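Tingate kitchen, November, the gallery so far

Wovby Home / Galleries / Tingate

Quick one tonight, captions are going up as I write them so forgive the typing. The Tingate kitchen is the small one, the one I've been going on about since spring. Galley shape, one window, no pantry to speak of. We went with wood for the doors, dark for the tops, black for all the metal. Three decisions, five months of arguing over them.

A lot of you asked for the boring stuff. Handles, screws, what goes where, what it cost, what I'd do over. So that's mostly what this is. Notes first, then the picture that's ready. More will go under it when I get to them.

The doors

Went back and forth forever. Painted first (green, then a different green, then a sort of mushroom). Ended up at bare wood with a clear finish. Light brown, grain running up and down, plenty of it showing. Lurton cut them for us. They were slow but the edges came out straight and the color is even from door to door, which I was worried about.

Two coats of finish on the fronts, two on the backs. Do the backs. I skipped one on the test door and it cupped inside of two weeks, had to be redone. Sand lightly in between, wipe down, wait overnight even if the can says less.

Grain direction: mark it on the back of each piece with pencil before anything gets cut. An arrow. We had one come out sideways and it looked like it belonged to a different kitchen.

The handles

Black, matte. Yorath, the plain bar type with the bent corners. I ordered 5 of them as samples along with a brass one and a sort of brushed nickel, taped them all up on the doors and left them there for a week. Black won by Wednesday. Brass was nice but it wanted the rest of the room to be fancier than it is.

Things to know about black handles if you're ordering:

Matte hides scratches better than I expected. Does not hide flour.

They throw a real shadow on a light door, specially in the evening with the side lamp on. I like it. My sister doesn't. Look at one on the wall before you buy the whole set.

Screw length. The ones in the packet were too short for our doors. Measure the door, measure the handle, add a bit, go to the hardware store once instead of three times like me.

Make a drilling guide out of scrap. Ten minutes of work and every handle sits at the same height. Ours is a bit of offcut with two holes and a stop on one side and it lives in the drawer now with the takeout menus.

The tops

Dark gray. Flat, plain, no sparkle, no veins. I wanted something food looks good on and that's pretty much it. Light gray looked like an office. Black showed every crumb, the sample was gritty looking after one slice of toast.

Wipes down with dish soap and a cloth. I've stopped buying the special spray. Rings from mugs come off if you get to them the same day, after that you're scrubbing a little. Citrus I wipe right away out of habit, old kitchen had a stone top and I ruined a corner of it with limes.

One complaint, it looks hazy when the light comes in low across it. Streaks from the cloth I think. Dry cloth after the wet cloth mostly fixes it.

Also the gray against the wood. People kept telling me it would be cold. It isn't, the wood does all the warming up. If your doors are white then maybe yes.

Trays, bowls, what lives out

Not much. The rule for this room is that whatever stays on the counter has to be moveable in one go. So trays. One thing to lift when you need the space, one thing to wash.

I like white ones with a low rim. You can see whats in there, nothing rolls off, and they go in the sink flat if your sink is big enough (ours is, just). Tried a wooden board for a while, but wood on top of gray next to more wood was too much wood. Tried a wire basket too and the small stuff kept poking out through the gaps.

Fruit does better in something shallow. Deep bowl, you forget the bottom layer and then you find it. In a tray you see the one going soft.

Lemons, I buy them a bag at a time and only put out what we'll use that week, the rest go in the fridge. They keep much longer cold. Out on the counter they go hard on me pretty fast this time of year with the heating on.

Numbers, since I always get asked

Handles and screws, 116 dollars all in, including the samples I didn't keep.

Finish, brushes, sandpaper, 111.

Lurton charged us 200 for the extra cutting on top of the quote, that was my fault, changed the width of the end door after they'd started. Wouldn't have if I'd measured the fridge door swing first. Measure the fridge door swing.

Tops came as part of a bigger order so I can't split it out, sorry. Will ask.

What I'd change

Outlet placement. Every time. There's one behind where the toaster wants to go and none at all where I actually stand and chop.

Softer bulbs from the start. We had cool white in for the first month and the wood looked orange and sort of ill. Warm bulbs, problem gone.

I'd put a lip on the shelf by the window. Jar went off it in October. Pickled beets. Still finding pink spots.

And more drawers, fewer doors. You kneel down for doors. Drawers come to you. If your building from scratch go drawers for everything under the counter apart from the sink.

The pictures

No order to these. Colors are as close as I can get them on this screen, the wood is a touch lighter in daylight.

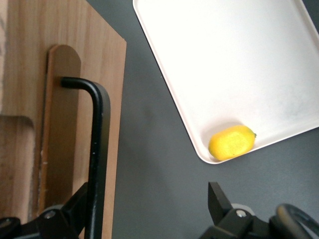

Light wood, black handle, gray top. Lemon in the white tray.

That handle is the shape I settled on, straight bar with the turned corner. Matte, with just a little sheen where it bends. Goes well over the darker strip of wood, I think. Plain light brown all over would've been a bit flat.

Still to come

Window end, with the shelf (lip or no lip, depends on the weekend).

Inside of the drawers. Dividers are half done, cut from the leftovers from the doors. The knife one is too narrow so that's getting redone.

The sink side, once the caulk is tidied up. I did it late at night and it shows.

A before set, if I can find them. They're on the old phone and the old phone won't hold a charge past breakfast.

Few answers from last time

Yes the finish smells. Two days, windows open. Gone after that.

No I wouldn't do the handles first and the finish second. Finish, dry, then drill. If the drill chips it you touch up one small spot, if you brush round a handle you'll see it every day forever.

The tray does go in the dishwasher, bottom rack, takes up the whole thing. Quicker by hand.

Yorath do the same bar in a longer size. I looked at it for the wide drawers and stuck with the short one, two sizes on one wall bugged me. On an island it would probably look right.

Same wood for the hall bench? Maybe. There's enough left for a seat but not the legs. Would put the same black on it for coat hooks if so.

Comments are open until Wednesday, then I'm away for a bit. Ask about hinges, I have opinions.

Back to all galleries
Next: Tingate hallway and stairs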